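How Many Examples Is Enough? And Enough of What?
Speaker notes, Tretholm workshop on learning from demonstration
Julián Sotomayor
May 27, 2026

Slide 1. Title

Say name, say I work on the collection side at Dambridge. I don't train the models. I make the stuff the models eat, and then I get the emails when they come out wrong.

Tell them up front this is a grumpy talk. Slides go up afterward so no need to photograph them. Questions any time, except during slide 5, where I lose my place.

Slide 2. The number on the poster

Put up the big number: 835 demonstrations. Let it sit there for a second.

That is how the Kamdale set gets introduced, every time, including by me. Ask the room what they now know about it. Wait for an answer. Someone will say "it's small" and someone else will say "it's big for hand-held," and both of them are guessing.

What the number leaves out: how many people did the collecting (12), how many tables they worked at, how long each one had been doing it when they started to get sloppy. I had to dig for the head count. It wasn't in the readme. I wrote the readme.

Slide 3. What we thought we were buying

The pitch for hand-held grippers was simple. You hand a person the tool, they do the job with their own arm, the camera on the tool sees what the robot's camera will see later. You don't tie up an arm. You can go to where the mess is.

I still think most of that is right. I'd like to separate it from the second half of the pitch, the part in the funding document, which says that because collection is cheap we'll get variety for free. We got quantity cheap. Variety cost the same as it always did, and we mostly didn't pay for it.

Don't get drawn into the hardware argument here. Tiburcio Ibarra will be in the room and he will want to talk about finger geometry. Happy to do that over coffee.

Slide 4. The first 300

Story of March. We had 300 demonstrations in hand and the learning curve looked lovely. Everyone relaxed. Then Rees held out one table, a whole table, nothing from it in training, and the policy fell apart on it.

We had been splitting at random by episode. So the test episodes came from the same table as the training ones, often from the same ten minutes, with the same things left lying in the same places. The model was being graded on a room it had lived in.

I know half of you have heard this before. Ask for hands: who splits by site on their current project? In Kamdale it took us until March to do it, and we had all read the same papers you have.

Slide 5. The next 300

So we doubled it, to 600. Show the two bars side by side. Held-out table barely moves.

Read the wording on the slide carefully, I've been caught out on this. I am not claiming more data doesn't help. I'm claiming that more data from collectors who have found a comfortable way to do it doesn't help much. By then they had each settled on an approach. Same height, same angle in, same wrist. You can tell who made an episode by watching the first two seconds, and if I can tell, so can a network.

Pause for water.

If anyone asks for error bars: we have them, they overlap, they're on the backup slide. It does not rescue the bars.

Slide 6. Look at your own data

Time check. Should be past the halfway mark here. If not, drop the anecdote about the renamed folders.

My one piece of practical advice is boring. Open the episodes. Pull a few at random and put them up large on a screen, with the person who labels them sitting next to you, and argue. 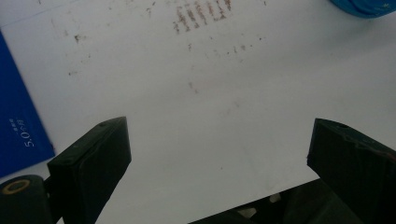 Close in over a white tabletop: two dark green fingers, open, and a patch of brownish streaks between us and the far side.

Leave it up. Ask the room to write down a label before anyone speaks. One line each.

What I expect to get back: "wiping," "grasping," "approach," and one or two blanks. Fine. Then ask what the target is. The reddish-brown streaks near the top? The specks scattered around them? The blue thing on the left with 5.0 printed on it? There's a brighter blue object in the top right corner and I'd say a plastic container or a lid, without much confidence. The fingers are wide open and there's bare white between them, so the grip tells you nothing yet.

Point to make: every label I've listed is defensible from a single still, which means the label comes from the task list and the model never sees the task list. If the sheet says "stain," we write "stain." Go forward and back through the episode before you believe it.

Second point, if there's time. The right finger has chips and worn spots along its front edge. Do we log wear? We do not. Would a policy notice that one set of fingers is scuffed and another is fresh? I don't know, and I'd be wary of anyone who tells you it wouldn't without having checked. The fingers are in view all the time. Tiburcio thinks it washes out. He may be right. He hasn't run it either.

Slide 7. What I'd want in the readme

Read the list, don't expand on it.

Number of collectors, and episodes per collector.
Number of sites, with the split done by site.
Which gripper, and when the fingers were last changed.
What was thrown out, who threw it out, and on what grounds.
A few failed attempts, kept and marked as failed.

On the fourth item: we discarded episodes for being "untidy." I've gone back and watched some of them. They were the ones where something interesting was going on. I would like those back and they're deleted.

Slide 8. Where that leaves Kamdale

We're going on with collection. I didn't win that argument and I'm not sure I wanted to. The change is that each collector now moves to a different table partway through a session, and starts from a position they didn't choose. They hate it. It's slower. Held-out numbers aren't in yet, so please don't quote me as saying it works.

If someone asks "so how many is enough," say I don't know, and ask them what the robot will be looking at.

Backup slides: error bars, per-collector breakdown, the old readme next to the new one.

Thank Rees for the held-out table. Hand over the clicker.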